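Sourdough, week whatever

Starter is alive again. I'd written it off in March, back of the fridge, grey water on top, smelled like nail polish remover. Tipped the top off, kept a spoonful from the bottom, fed it, left it on top of the hot water cupboard and went to bed. Nothing. Fed it again. Nothing. Third feed and it had climbed out of the jar and glued the lid to the shelf above. So we're back in business.

Quick one tonight, dough is on its last rest and I've got till 9ish before it needs to go in the fridge.

First thing, the flour. I was using the plain white from the supermarket and getting these flat sad discs. Good flavour, shape of a cow pat. Switched to the Gestcombe strong white, which you can only get at the co-op out at Utham, so that's a drive, but the diference is massive. It holds. I can turn it out of the basket and it stays where I put it. Pricey though, so I cut it with a bit of wholemeal and tell myself that's for health.

Second thing, water. I was adding too much. Everyone online is doing these very wet doughs with the big glossy holes and I wanted the holes. Don't want the holes anymore. Jam falls through the holes. Dropped the water right back and now I've got a dough I can actualy handle without wearing it to the elbow. Kids' sandwiches no longer leak. Happy.

Oven. Our oven lies. Dial says 220, thermometer I hung off the rack said a lot less, and then it would wander off somewhere else halfway through. Been cranking it to the max and letting the pot heat up inside for ages first. Power bill will be fun. Lid on for the first stretch, lid off when it starts smelling like toast. I don't time the second bit, I just look at it. Colour I'm after is darker than you'd think, proper chestnut. Pale crust goes leathery by the next morning.

What else. Oh, scoring. Bought a proper razor thing on a handle, used it 3 times, went back to the bread knife. Quick slash, don't dither. If you dither it drags.

Kitchen has been a bit of a zoo all week so baking has been happening in the gaps. Flour in the keyboard. Flour in the dog. Dinner last night was noodles out of a packet and the end of a loaf, which don't go together at all, nobody complained.

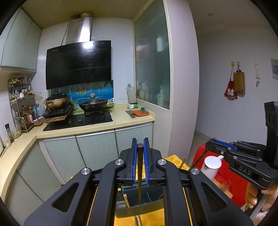 Chopsticks on the yellow cloth side of the kitchen.

Right, the rye. Tried a half rye on the weekend from the Chettiar book (the big green one, library copy, badly overdue). It says the dough will feel like wet cement and it does. You don't knead it, you sort of smear it into the tin with a wet spatula and hope. Came out dense, very sour, a bit gummy in the middle. I cut it while it was warm. Book says wait a full day. I waited 6 minutes. My own fault entirely. The leftovers were heaps better the next day, thin slices, butter, bit of smoked fish. Will try again and sit on my hands this time.

Also had a go at crackers with the discard. These are dead easy and I should have been doing them for years instead of pouring the stuff down the sink. Discard, melted butter, salt, whatever seeds are in the jar. Spread it thin, thinner than that, bake low till it snaps. Mine were soft in the centre and burnt round the outside so I broke the outside off and ate it standing up, then put the middles back in. Rosemary is good. Fennel seed was a mistake, tastes like toothpaste.

Somebody asked in the comments what I call the starter. Ellia. It was on the label of the jar when I got it from the school fair and I never changed it. Probably the name of whoever gave it away. Sorry Ellia, whoever you are, for the fridge business.

Still to sort: a second basket, because I've got 2 loaves on the go tonight and one of them is in a colander lined with a tea towel. It's fine. It will have a funny pattern. Also need to find out if I can freeze the dough once its shaped, getting different answers everywhere, if you've done it let me know.

Timer's going. Fridge.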